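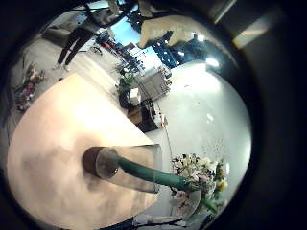

Marietjie Kekana wrote to me after the last time I gave this talk and said I'd been unfair to Thygesen, that a film can be slow and still be doing something, and that I should try sitting through Allulora again with my phone off. I did. Phone off, lights off, all three hours. I'll come back to how that went.

Start here tonight. Welcome, thanks to the Ernley film society, the bar closes when it closes.

The question in the program is "Is restraint always a virtue?" I didn't pick the title but I'll work with it.

Everyone who writes about the quiet family drama uses the same handful of words. Tender. Unhurried. Humane. I went through the press kit for Allulora and found "unhurried" on every second page. I don't know what it tells a viewer. My dentist is unhurried.

First clip: the kitchen, mother and son, no dialogue. Let it run to the kettle. Don't talk over it.

After the clip, ask the room what the son wants. Wait. Last time in Brundon I got a different answer from every row, and the person who introduced me said that showed how rich the scene was. Maybe. It might also show that the script hadn't decided. I'd like people to at least hold both ideas for ten minutes.

Compare with the second clip, the bus station. Same actor, same director, same grey light. This time we know he has lied about the job, so when he stands there folding the ticket we have something to read into his hands. Restraint works here. There's something being held back.

Say that again slowly, it's the main point.

Bit on money and audiences. The film opened on 33 screens and the distributor's own figure for the first weekend was 3056 admissions. Its defenders say those numbers don't matter. Fine, but the same people were very pleased to quote the sold-out festival screening, 872 seats. You can't have it both ways. (Pause. Someone usually objects.)

If Hendrik Khumalo is in, he'll bring up the long take in the hospital corridor. Answer: yes, it's a good shot. It's also the one everybody mentions, and I'd ask what the other long takes are doing. I timed a few of them and then felt silly and stopped.

Third clip: the neighbour's visit. Sound was low last time - check with the booth.

Gert Dlamini's review called the neighbour "the moral centre of the film". She has two scenes. In one of them she returns a dish. I like the performance very much, but I think we've got into the habit of calling any older woman who doesn't say much the moral centre of something.

Now the rewatch. I owe Marietjie this. The first hour was better than I remembered. The joke about the wardrobe is a real joke and I'd missed it. The middle still sags, and the ending still asks for tears it hasn't earned, to my mind. So I've moved a bit. I haven't moved to "masterpiece".

Skip the Edgars Bite quote if we're past the half hour.

Questions. Repeat each one into the mic for the people at the back.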